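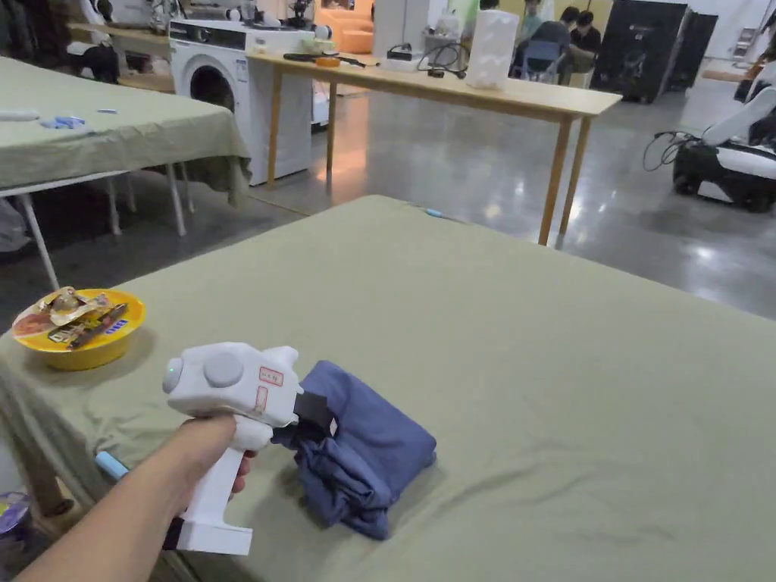 Sandro Russo
Malham Robotics Laboratory
Posted 14 December 2022

4. Comparison of Finger Designs on Cloth

4.1 Setup

We compared two sets of fingers for the hand-held gripper on garment tasks. The first set, called Testa in the tables, has stiff fingers with a flat inner face. The second, Jasach, has the same outline but a softer inner layer that gives a little under load. Both sets fit the same body and are closed from the same pistol-style handle, so an operator can change from one to the other between blocks of trials. Figure 4 shows the gripper closed on a garment during a session on the cloth-covered table.

Operators worked on two kinds of surface. One was a table with a fabric tablecloth, where the cloth under the garment can be picked up by mistake. The other was a bare white table, where the fingertips slide more easily and the garment tends to move away from the operator as the fingers close. Garments were dropped onto the table from a fixed height before each trial and were not straightened.

A trial consisted of one grasp, a lift, and a hold of five seconds. We recorded 3,022 trials in all. Of these, 61 were thrown out for missing video or a trigger signal that did not match the finger position. Each operator did a practice block first, and those trials are not part of the total.

Figure 4. Hand-held gripper with black fingers pressed into a crumpled blue-gray garment on the tablecloth.

4.2 Failure types

We sorted failures by watching the recordings from the gripper camera. A miss is a closure with no fabric between the fingers. A slip is a grasp that holds at first and lets go during the lift or the hold. A double pick is a grasp that brings up the tablecloth along with the garment. Two people labeled 800 of the recordings separately, and they disagreed mostly on slips that came at the very end of the hold.
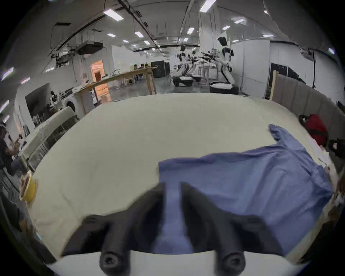

Slips were more common with the Testa fingers on both surfaces, and most of them began at a single fold held near the tips. With a deeper grasp the difference between the two sets was small. Double picks went the other way. The Jasach fingers caused most of the 298 we recorded, usually when the operator pushed straight down into the garment. Coming in at a lower angle helped, but it took longer and operators did not keep to it late in a session.

The camera view was a limit in both cases. When the garment bunches up between the fingers it can hide the point of contact, and the labelers then had to judge from how the fabric moved during the lift. We left the camera mount unchanged through the study so that recordings from March could be compared with the later ones. Results with the second controller, Mindstead, are given in Section 5.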